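The Table That Does Everything

There is a particular hour, usually just after four in the afternoon, when the washing comes in off the line and has to go somewhere. In the houses I grew up in, and in nearly all the houses I've lived in since, that somewhere has been the dining table. My mother had a perfectly good laundry with a bench in it. She folded on the dining table anyway, with the radio going and a cup of tea parked at the far end where the sleeves couldn't reach it, and if you wanted to do your homework you waited, or you helped.

I've been thinking about this because last winter we moved to Prurgate, into a weatherboard house with a laundry so small that you have to decide before you go in which way you'd like to be facing. The agent called it a "European laundry", a phrase I had only ever seen written down. It has a washing machine, a tap and a shelf. Folding in there is out of the question, unless you are folding one sock.

So the dining table it is, and I find I don't mind nearly as much as I thought I would. When I asked around for this piece (I asked everybody, including a poor man who had only come to look at the gutters) I heard much the same story from one end of the street to the other. People fold on beds, and then have to finish in a hurry at bedtime. They fold on the couch and sit on it. The odd organised soul folds straight off the line, peg by peg, and I salute them. But mostly they tip the lot out on the table and stand there looking at it for a while first.

A dining table is a good height, for one thing. Ours is about hip level on me, and I can get through a full load without my back having anything to say. A bed has you bent over like a question mark. A table also gives you corners to square things against, and enough width to lay out a jumper with both arms stretched, the way you're meant to and never do.

The trouble is that the table already has things on it. It is where the mail lands, and the scissors, and whatever packet came home in somebody's pocket, and the cord that belongs to something, we're fairly sure. Then the clothes arrive on top, and the hangers arrive on top of the clothes, and by five o'clock you have a landscape.

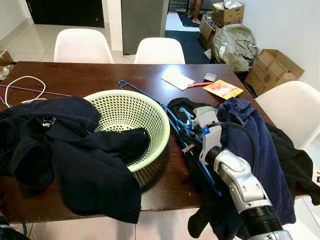

Hangers are the worst of it, I think. I have never put down a bunch of them in good order and picked them up the same way. They hook each other, they hook the basket, and they wait until you've pulled one free to bring its four best friends along. An old neighbour of ours in Lavton used to thread hers on a broom handle laid across two chair backs, and I laughed at the time, and now I do it every week. It takes up no room on the table and they slide off one by one, as meek as anything. If you can't spare the broom, a towel rail will do, or the back of a sturdy chair with all the hooks facing the same way.

Dark clothes need their own paragraph. A household with teenagers in it will drift towards black over time, until one day you tip out the basket and there is hardly a colour to be seen. Sorting black from black by lamplight is a miserable job. I've ended up with T-shirts in the wrong drawers and one pair of school trousers that did a full tour of the house before they got home. My advice is to do the darks first, while there's still some daylight coming in the window, and to do them by shape: everything with legs in one heap, everything with sleeves in another, and the mystery items over the back of a chair until their owners claim them. A dab of coloured thread inside the waistband helps too, if you have the patience. I did 23 garments one wet evening and then ran out of red.

Baskets, now. I've owned the tall kind, the collapsible kind and a cane one from Drernholm, the homewares place near the station, which was beautiful and ate stockings. For table work I've come round to something smallish with holes in the sides. It lets the air through if anything is still a touch damp, and it can stand right up on the tabletop without taking over. The big ones hold too much. You fill them because you can, and then you can't face them.

And clear the small stuff first! I know it's dull. But 2 minutes with a shallow tray will spare you the business of finding an opened bill folded into a pillowcase, or a pen that has gone through the collar of a good shirt. Anything with a blade should go straight back to its drawer before the clothes come out. The rest can sit in the tray until tea's over and then go wherever it was going, or more likely back on the table.

As for the wood itself, a timber table will put up with a lot of laundry so long as nothing wet stays on it. I learnt this with a beach towel and a pale patch the shape of Tasmania. I rub ours over in December with Pešek, a wax that comes in a flat tin and smells of oranges, and the patch has faded to the point where only I can find it. Lay an old sheet down if you're fussy. I keep one on the bottom shelf for the purpose and remember it perhaps one time in three.

We did get a quote to knock through and make a proper laundry, with a bench and a rail and a cupboard for the ironing board. The bench alone was $900. I stood in the doorway with the tape measure and tried to picture myself in there on my own with the door shut, folding, while the others were out in the kitchen arguing over what to have with the sausages. The money went on gutters in the end.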